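**Larik Book Festival - signed copies and seating?**

**htang_reads**
Has anyone been to the evening talks at the Larik festival before? I have two tickets for Abla Abu Hammour in September. The page says 200 seats in the small hall, but the email says the event moved to Bundside, which holds 1000. Do I need to come early?

**pagecorner4**
It moved. Doors are at 6:30 and seating is open. Last year I got there at 6:45 and sat in row four without any trouble.

**mfjin**
I'd come earlier than that. The side seats at Bundside are bad - you look at a pillar for an hour. Also, the ticket with a book included only gets you a copy from the table in the lobby. It isn't signed ahead of time.
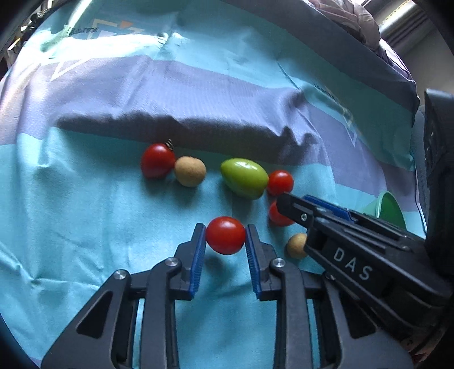 The signing line starts on the left after the talk, and they limit it to two books per person. One has to be the new one.

**pagecorner4**
The pillar only blocks the last few seats on each side. I wouldn't skip dinner over it.

**mfjin**
We sat six rows back and still had it in front of us.

**zq_fan**
Does the limit include older books bought somewhere else? I have her first novel in the Ekum edition.

**mfjin**
Older ones are fine if you also have the new one. Bring the receipt if you bought it at another store.

**pagecorner4**
They didn't ask me for a receipt.

**htang_reads**
Thanks. I'll aim for 6:15 and bring one old book.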